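The Washing-Up of Tomorrow

A Saturday in April, a borrowed kitchen and a machine that takes its time

The invitation from Wandusside promised "an open morning of domestic robotics", with coffee. I went for the coffee. It came out of a flask, and was poured by a human being.

The firm has its workshop at the far end of the Jilton estate, between a tyre fitter and a place that sells only doors. Inside, past a rail of lanyards, someone has built a kitchen much nicer than mine. The robot lives in it. It is called Plakora, a name that was chosen, I was told, because all the others had been taken by mattresses.

Sixty-one of us had signed up, and by ten o'clock most were standing behind a strip of yellow tape with the polite hush of people at a christening. Children were at the front. A man near me had brought a folding stool, which I began by pitying and ended by envying.

Indrek Vaher, who runs the demonstrations, gave us the short version of the history. Plakora has handled 3000 plates since the project began. It has broken 92 of them. He offered the second figure before anyone could ask for it, and I liked him for that. The plates come from Priedītis, a catering supplier which must by now regard Wandusside as its favourite customer.

"People want to see it dance," he said. "I tell them, your dishwasher doesn't dance."

Then he stepped back, and the washing-up was addressed. I choose the word with care. My grandmother could clear a Sunday lunch for nine while conducting an argument through the serving hatch. Plakora works as though each plate were evidence. An arm comes forward, considers, and comes forward again. The fingers close one after another. The small girl in front of me, who had been promised a robot and had pictured something with lasers, asked her father whether it was switched on.

And yet you do lean in. By the third plate the whole row was leaning, the stool man included, and when the fingers found the rim there was a little sigh along the tape, the sort you hear at bowls.

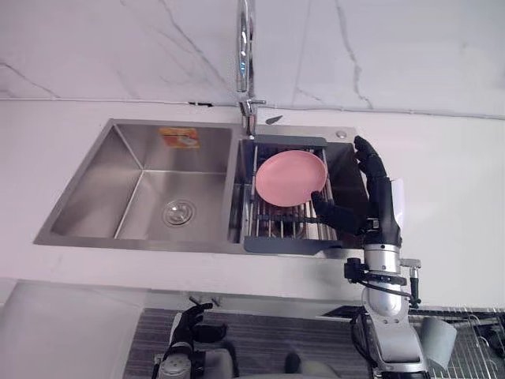 Plakora takes hold of a pink plate on the rack over the right-hand basin.

Afterwards came questions. Would it do saucepans? Some saucepans. Would it do windows? No. How much? Vaher looked at the ceiling and said they were not at the stage of how much. A woman in a waxed jacket wanted to know if it could be taught to nag, and was told the software team would be informed.

I asked what was hardest. He said edges. A plate is nearly all edge, as far as a hand is concerned, and a hand that squeezes too hard is as bad as one that lets go. His logbook had reached page 337, and he let me read a bit of it. The entry I opened at said "Better. Then worse."

There is another open morning next month, and booking is through the Wandusside office. Bring a stool. The tyre fitter doesn't mind if you park across his second bay, provided you're gone by one.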